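Festbridge Zine Fair: Questions from Stallholders
Updated 2019-06-05

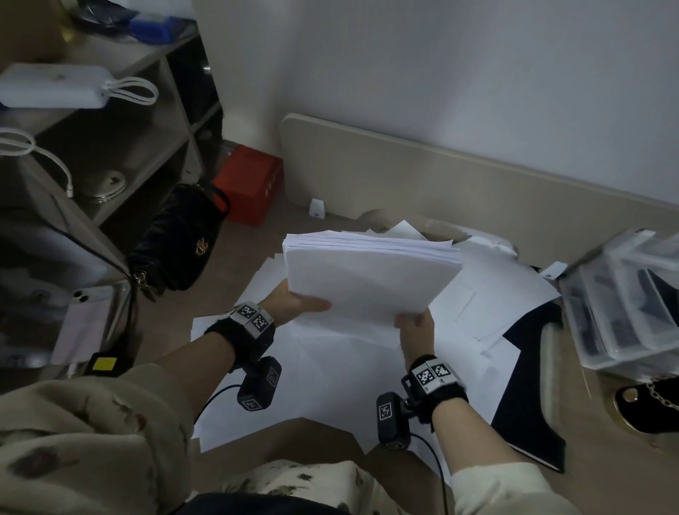 How do I apply for a table?

Fill in the form at the front desk of the Dolo building or send the same details by email. We need the name of your zine or press, what you plan to sell, and whether you want a full or half table. Applications close when the tables are gone. Last year that was well before the posted deadline.

What does a table cost?

A half table is free for anyone showing their first zine. All other prices are on the form and include two chairs. Tablecloths are not included.

When is the fair?

In August, over one weekend. Setup is the evening before. If you can only come for one day, say so on the form and we will pair you with someone who wants the other.

What counts as a zine?

Anything you made and printed yourself in a small run: comics, poems, recipes, bus timetables with notes, local history. Perfect-bound books are allowed if you published them yourself. We do not take resellers.

How many copies should I bring?

Most first-time sellers bring too many. The fair had 723 visitors last year, and very few of them bought from every table. Thirty to fifty copies of each title is plenty. If you run out, take orders on a sheet and mail them later.

Can I print at the fair?

Yes. The Duda room has two copiers and a long-arm stapler. Black and white copies are sold by card, and a card covers 200 sides. Color is charged by the sheet at the counter. Bring your own paper if you want anything heavier than standard copy weight, and ask before you load it. Labels and glossy stock are not allowed in either machine.

My pages came out in the wrong order. What did I do?

Usually the file was already laid out as a booklet and the copier's booklet setting was on as well. Use one or the other. Run a single copy, fold it, and number the pages in pencil before you print the rest.

Should I fold before or after stapling?

Either works. For anything over ten sheets, crease the sheets in small batches, nest them, open the whole thing flat, and staple from the outside. Trim last. The inner pages stick out a little after folding, so keep your text clear of the outside edge.

Is there a limit on the paper exchange?

Take what you can carry. Jullov gives us offcuts and ends of reams, and they go on the shelf by the stairs. Last year's delivery was some 1,000 sheets and was gone by noon.

Do I need a permit to sell?

The fair holds one that covers every table for both days. You are responsible for your own sales tax.

Can I leave stock overnight?

Yes, under your table. The hall is locked, but we are not liable for losses. Take your cash box home.

Where do I park?

Unload at the side door on the hour or half hour, then move your car to the lot across the street. The door code is 767 during setup only.

I can't make it anymore. Can I give my table to a friend?

Please tell us instead. There is a waiting list, and the next person on it gets the space.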